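Speaker notes — Plivow review, 25 January 2018
(talk runs 20 min, leave time at the end, don't rush the price slide)

- Hi, thanks, who here runs a home robot team? Hands.
- What Plivow is: simulated apartment kit from Nurnard. You rent it by the seat, drop your robot's controller in, run it in their rooms before you ever touch a real floor.
- We had it on trial at Lostolham. 46 runs logged. Teal apartment the whole time, becuase that's the one in the base package.

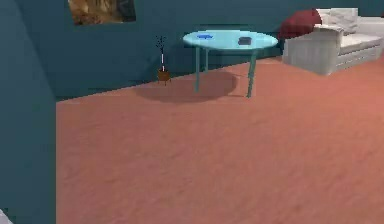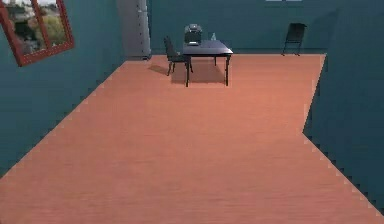
- Setup first. Install was quick, docs are thin. Budget an afternoon, not a morning. Say the bit about the license key.
- Floors — you get carpet and wood in the same apartment. Good. Drive settings are separate for each, and the defaults are too grippy on carpet. We turned it down and got turns closer to our own test room.
- Table tasks. Find the table, drive up, stop short, look for what's on top. Round table and rectangular table are both in the base set. Round one gave us more trouble, our stop-short rule wants a straight edge. Our problem, not theirs. Own up to that.
- Thin legs! Ask the room who has lost a run to a table leg. Wait for the laugh.
- Chairs. You can move them in the room editor but it doesn't save the layout unless you export. Lost a whole set of runs to this. Put it on the slide in big letters.
- Walls and furniture edges look rough at low render settings. Fine for driving. If your vision model cares about edges, go up a setting and take the slower runs.
- Shadows are soft and fairly dark. Our floor detector called them obstacles untill we retrained. Worth checking yours early.

PRICE SLIDE — slow down
- Base package: 500 a month per seat.
- 90 days minimum. They will not budge, we asked.
- Extra room packs cost more, don't quote a number, it's changing in April.

Versus Cosgrove
- Cosgrove has better arm contact, hands down. Picking up small stuff feels closer to real.
- Plivow loads faster and the rooms are easier to edit.
- If you're mostly driving around: Plivow. Mostly grasping: look at Cosgrove first.
- Don't get dragged into a fight about physics engines. Take it to the hallway.

What I'd want fixed
- autosave in the editor
- clutter on the floor as a one-click option, we had to place ours by hand
- a log format that doesn't need our script to read it
- better error when the controller drops — right now the run just sits there

Would we pay? Yes for one seat, no for the whole team. Renewal talk is in April, will post what we decide.

- Questions. Repeat them into the mic, last time the recording got none of it.
- Script for the logs is free to anyone who wants it, grab me after.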